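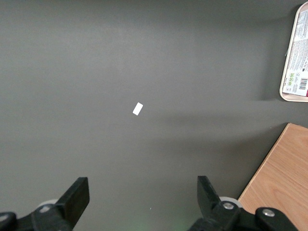 Kamlesh Pal wants the Girlow pads run at full opening before anyone touches the controller gains, and thinks the misses on small parts come from the approach height and not from the fingers at all. Noted. Doing it in that order.

Friday, September 12, 2025
Bench 2, parallel gripper, wrist camera

Setup: black flat pads, both fingers wide open, small white piece on the bare gray tabletop, lying diagonal to the pads. Tray and wooden board stay at the right side for the later runs. Camera exposure fixed. The gray washes out a bit toward the upper left, but the white piece has clean edges and the Vlad detector should not care.

Plan is 12 grasps per pad type, same controller (Grernent, stock firmware), speed limit unchanged from April. Order: flat pads, then ribbed, then the soft Fullon ones if Simin has them back from the cutter.

Angle estimate first. Vlad gives the long axis directly, but the sign flips when the piece is near square in view. Filtered over 10 images and took the median. Wrist rotation is applied before descent, never during. Last time we mixed the two and the log was useless.

Approach height: start with the offset from the old config file, step down 1 mm at a time. Stop on motor current, threshold 1,000 in raw controller units. No idea what that is in newtons. Nkrumah has the load cell.

Open points:
- Encoder reads 3,923 counts at full open. Old sheet has a different value and no date on it. Using the new one.
- Shadow between the tray and the board is soft but wide. Run one set with the piece inside it.
- Jérémie asked for raw images as well as the crops. Disk is fine for that.
- Check the pad screws with the small driver before the ribbed set.

Flat pads go first, log name flat_a.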